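Gripper rebuild, part four: pads, bushings and the place setting
8/8/19

The linkage on the hand-held grippers is finished, or finished enough that I have stopped reprinting it. Since the last post both jaws have gone from printed bores to brass bushings. The printed bores were fine for a week and then went oval, and the jaws started to close with a twist. I reamed the new arms by hand in the drill press at Hondcombe, pressed the bushings in with a bench vise, and accepted the two arms that cracked.

Parallel motion is now good. With the jaws shut on a feeler gauge I can't find a difference between the tip and the root of the pad. What remains is friction. Bare printed plastic against polished metal has very little of it, and the test task for this version is cutlery.

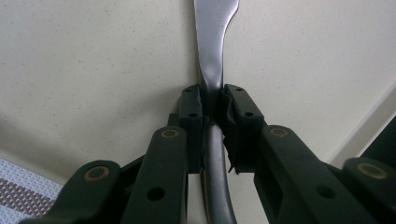 Why not cast proper silicone pads? I did cast a set, and they peeled off the finger blocks at the bond line, so tape stays on until I have a block with a mechanical key for the silicone to grip.

Tape has its own problems. It creeps under shear, and after enough cycles it bunches up at the bottom of the pad. A bunched pad has a thick spot, and the thick spot decides where the jaws make contact. I tried wrapping it tighter, then wrapping it in the other direction, then cleaning the block with alcohol first. Cleaning made the most difference. The wrap still needs replacing after 60 grasps, or 100 if I only pick up light things, and it should be replaced before it looks like it needs it.

The other change is pad width. The two blocks on each gripper are no longer a matched pair. A neck that tapers will roll between two equal faces, and giving one side more area slows the roll. It does not stop it. A deep groove would stop it, and would also make the gripper useless for anything flat.
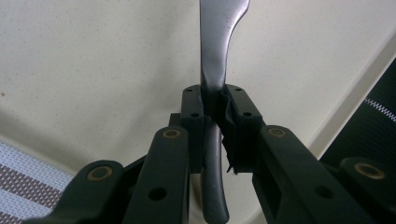
Screws next. The finger blocks are held from the top, and I had been using whatever was in the Nekik assortment box, which meant two lengths that look the same until one bottoms out. A block that isn't fully clamped rocks a little under load, and I spent an evening blaming the linkage for it. All blocks now get the same screw, with a drop of thread locker, and I have thrown the rest of that bin away.

The cables are the part I like least. They are stiff, they pull on the wrist, and they catch on the rims of things. Moriarty (the logging script, named after nothing in particular) drops a sample when a connector gets tugged – it recovers, but the timestamps on either side of the gap need checking. I've ordered a softer cable from Hotano and will add a strain relief to the bracket when it comes. 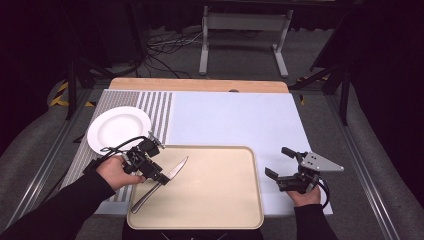

Working two-handed also changes what matters in the design. With one gripper I could rotate my whole arm to get an angle on a thin edge. With two, my elbows run into each other, so the approach has to come from the wrist, and the height of the mount on top starts to count. I want to take 10 mm off it. That means moving the bracket holes and reprinting the top plate, which takes most of a night at the layer height I use.

Flat pieces are still the hard case. A blade lying flush gives the lower edge of the pad nothing to get under, and pressing down harder only flexes the arms. A chamfer on the tip is the obvious fix. I have drawn one and not printed it.

Remaining for this version:

Chamfered finger tips, both grippers
Keyed blocks for silicone
Lower top mount
Softer cable and strain relief

The files will go up when the top plate is settled. I was aiming for the end of the month, but November is more likely given the print queue at the shop.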